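Home | Courses | Handouts | Reading Room | Contact

Exhibition Practice, Handout 3: Hanging and Labeling a Group Show
Prepared by Liya Gudeta, Balilel School of Art

This handout covers the layout stage. The model show is the September hang at Kun Gallery, which placed 30 works in two rooms.

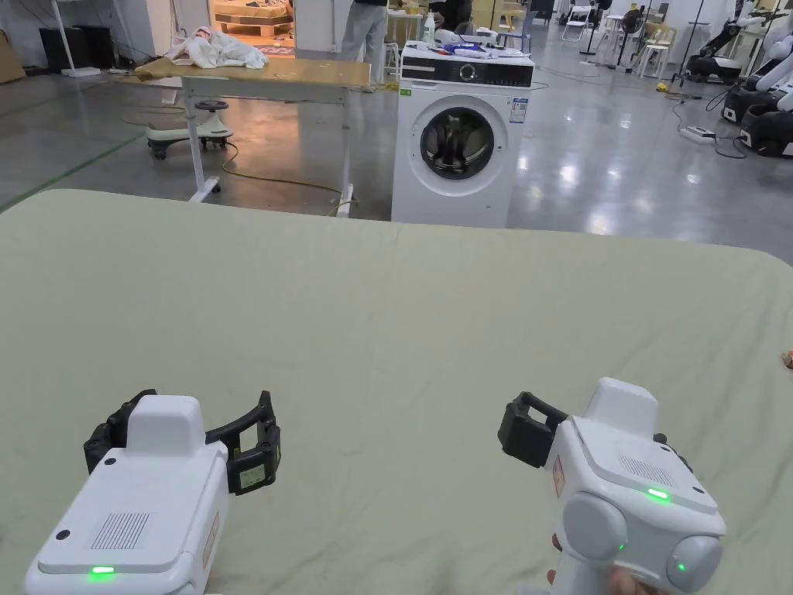

Sightlines are set before any work is hung. Stand at each doorway and note what the eye meets first. A plain ground helps small objects read clearly: a pale sage-green cloth, for instance, gives white pieces a distinct edge without the glare of a black one. Test the ground under gallery lighting before ordering fabric.

Wall works are hung on a common center line. Large works may drop below it – small ones should not. 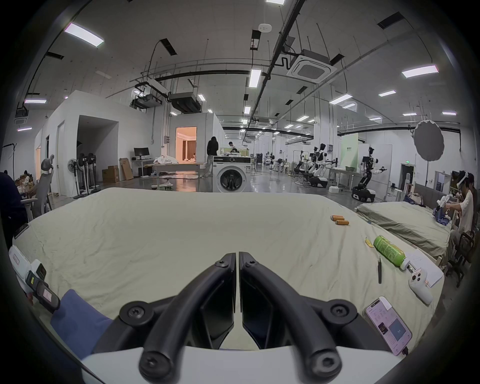 Should labels go up before the lights are aimed?
Labels go up last. Aiming the lights often shifts a work slightly, and the label has to follow it.

Label text is limited to artist, title, year and medium. Loan numbers, such as Burkuslow 434, stay on the checklist.
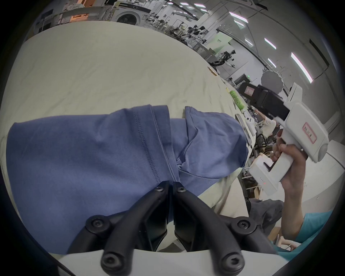
Fig. 3. Folded blue garment, gripper in front.

Spacing between works need not be equal. In Room 1 at Kun, 13 works were hung in three groups, with wide gaps between the groups and narrow ones inside them. The Pureo drawings formed the tightest group
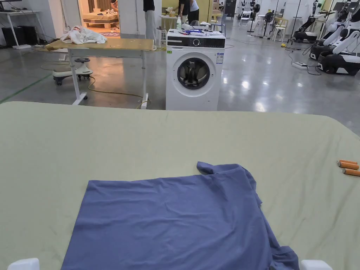
and were treated as one work for lighting purposes. Room 2 used a single row – a slower arrangement, suited to prints.

For next session, bring a scaled floor plan with doorways and outlets marked.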